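Soporte > Limpiadores de joyas > Elden > Puesta en marcha

Octubre. Texto: Amarachi Ogunleye

3. Primera limpieza

Ya tiene la cubeta Elden fuera de la caja y ha guardado el manual donde no volverá a encontrarlo. Sigamos.

1. Coloque el aparato sobre una superficie firme y nivelada.
2. Llene la cubeta con 400 ml de agua tibia. La marca interior es un límite, aunque muchos clientes la lean como una sugerencia.
3. Añada una dosis de jabón neutro. El lavavajillas con aroma a limón no mejora el quilate.
4. Ponga el anillo en la cestilla, nunca suelto en el fondo.

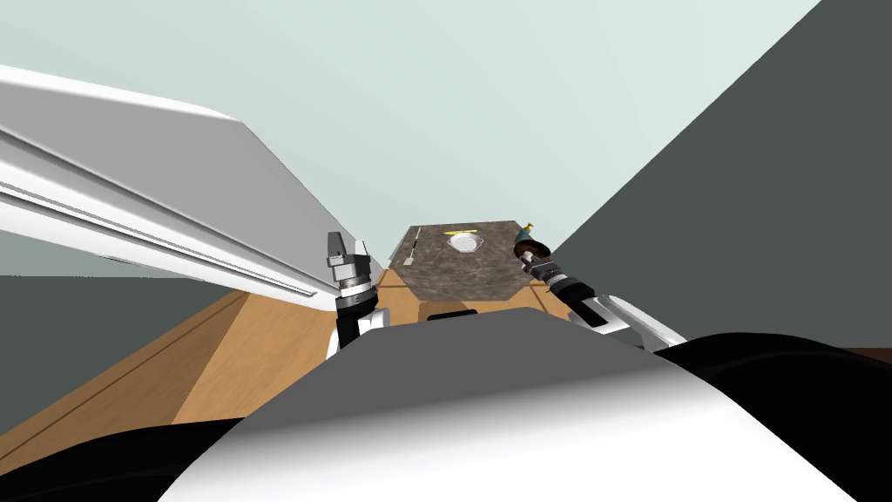
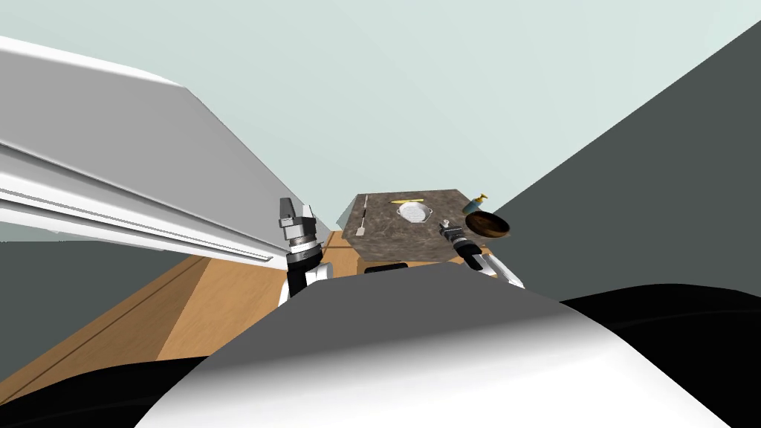 5. Cierre la tapa y pulse Inicio. El ciclo dura 94 segundos. Mirarlo fijamente no lo acelera.
6. Retire la pieza, aclárela y séquela con un paño sin pelusa.

Nota: si la pantalla muestra el código 67, la tapa está mal cerrada. Si muestra el 318, también, pero el aparato ya ha perdido la paciencia: desenchúfelo y espere un minuto.

PRECAUCIÓN: no introduzca perlas, ópalos ni esmeraldas. Tampoco piedras pegadas, por mucho que el vendedor jurase que estaban engastadas. Antes de limpiar un diamante, compruebe que las garras no se mueven. Si se mueven, llévelo al taller.

Vacíe la cubeta después de cada uso, con el tapón del desagüe puesto.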